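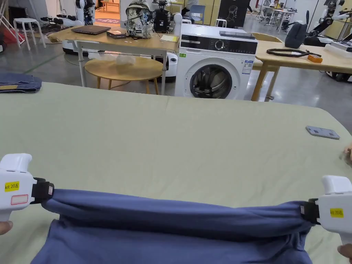

Re: [wilteldale-swap] Folding knits for the June table

From: Tobiloba Okoro
To: wilteldale-swap list
Date: Thursday, June 4, 2020

Hi Savvas, hi everybody,

Jumping in on the folding question (I have opinions, sorry in advance!). First, what Savvas wrote:

> I tried doing the sweaters and soft tops the way we do the
> jeans, in half and then in thirds, and the whole pile slid
> over before I got to the end of it. Is there a trick, or do
> we just hang the knits? Uchenna says we're short on hangers
> again. Also, does it matter what we fold on? My kitchen
> counter is driving me nuts.
> Savvas

Please don't hang them! We hung everything in January and the shoulders on the heavier ones came out with those little points, and I spent an evening with a spray bottle trying to get them flat again. Fold them, just not like jeans. Denim will sit there in whatever shape you leave it. A soft knit goes wherever it wants.

My way is to find the top edge first, before anything else. Grab it at both ends and pull it out sideways till it's straight. It'll probably twist into a rope on you and the rest will hang down in a big droopy mess, and that's fine, you've got your two corners and you can work from there. Lay it down, untwist the top, then smooth the droopy part toward you with flat hands. Don't tug at the bottom hem or you'll end up with one side longer than the other (ask me about the gray cardigan). Sleeves in, sides in, then up from the bottom two times. Big loose folds, no sharp creases.

As for what to fold on, yes, it matters a lot! A counter is too slick. Put a cloth down, a tablecloth or an old sheet, whatever you've got, and the knits stay put while you work. I like a pale one since you can spot lint and loose threads right away. A few wrinkles in the cloth won't hurt anything. And give yourself room, a big table if you can get one, with the finished jeans pushed way over to one side so you're not dragging sleeves across them.

If the pile still slides, make two short ones. Bello stacks his so high I get nervous walking past.

One more thing for Ifeanyi: faded spots are okay with me as long as the fabric's sound. Blues especially, people seem to go for them already broken in. Holes and stretched-out necks go in the rag bag.

Does anybody still have the long folding table from Olatunji Hall? I thought it was in my garage and it sure isn't.

Tobiloba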